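The grip that would not let go

August 21, 2018
By Brodie Whitcombe

The fault at Whitelaw showed itself on a night shift in January, and the first sign was a crushed punnet. Then came another. By the time the line was stopped, the two-handed packing cell made by Prarar had spoiled 24 trays of soft fruit, and one of its hands was still shut tight on the rim of a box.

Vasanthi Sarkar was the shift engineer. She pressed the stop button and expected the fingers to open. They stayed closed, as they were built to do. Prarar's hands hold their last position when power is cut, so that a heavy load doesn't fall on someone's foot.

"That's fine until it's your glove in there," Sarkar says.

It was her glove. She had reached in to free the box, and a finger moved by a few millimetres when the air line was bled. She pulled clear with a bruise. The firm reported it, and the cell stayed off for two weeks.

Venla Kemppainen, who led the inquiry for Prarar, found the cause in the force readings. A sensor in the right palm had drifted as the cold store warmed and cooled. The controller believed it was touching nothing, so it kept squeezing. The software had a limit for this, but the limit used the same sensor.

The repair was dull work. A second check now watches the motor current, and the hand opens slowly when a guarded release is held down. Before any of it went back on the floor, the team ran 2,265 grasps in simulation, 300 of them with the palm sensor fed false values on purpose.

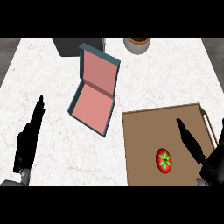 Simulation has its limits, and Kemppainen is quick to list them. Fruit skin is hard to model and so is damp card. What it does well is let a hand fail at no cost. A tomato on a brown tray, with a long black finger held out over it and not touching, is a fair test of whether the controller knows the difference between near and in contact. A false reading at that point used to set off the squeeze.

Sarkar has asked for one more change, a light on each wrist to show when the fingers are still under load. Prarar has agreed to fit it at Whitelaw first – the other sites will wait for the next service visit. The old release procedure has been taken down from the cell door.

Contact the editor | © 2018 Curwood Magazine | Back to top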